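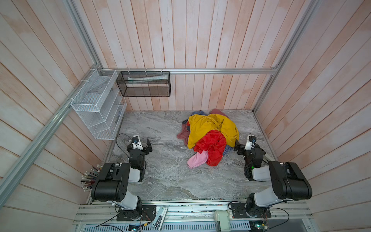

Keeping paperwork for a small business at home

Household and business papers should be separated on the day they arrive. Sorting them later takes longer and tends to lose the small receipts first, usually parking and postage.

Use one tray for unpaid supplier invoices and one for receipts already paid. Write the payment date and the last digits of the account on the front of each invoice in pencil. Ink shows through on thin paper and spoils the scan.

Thermal till receipts fade. Scan or photograph them within the week, then store the paper away from sunlight, radiators and plastic wallets. The PVC type of wallet lifts the print.

Number invoices in a single run and do not restart in January. If the last one issued was 422, the next is 423, whichever customer it goes to. A cancelled invoice keeps its number and is filed with a line through it. 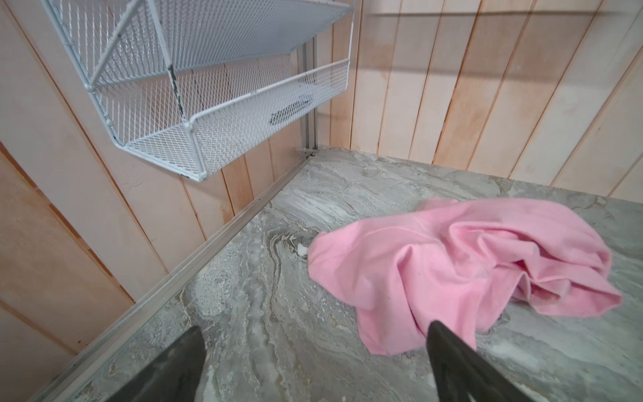
Petty cash works best as a fixed float. Ours is £40. At any moment the coins, notes and receipts in the tin should add up to that figure. Top up by the total of the receipts, then move those receipts to the paid file.

Box files and lever arch files

A lever arch file holds a year of papers for most sole traders. Use 13 dividers, one for each month and one for annual items such as insurance and the lease. The Zarkelier dividers we bought in Nerkville have reinforced holes and have lasted well. The Medrano ones tore at the lower ring.

Bank statements go in date order, newest on top. Tick each line against its receipt and circle anything with no match. Circled items over 3 months old are worth a letter to the supplier asking for a copy.

Label the spine with the end date of the accounting year, in figures large enough to read from standing height. Full files go on the bottom shelf, spine outwards, clear of the floor if the room is damp.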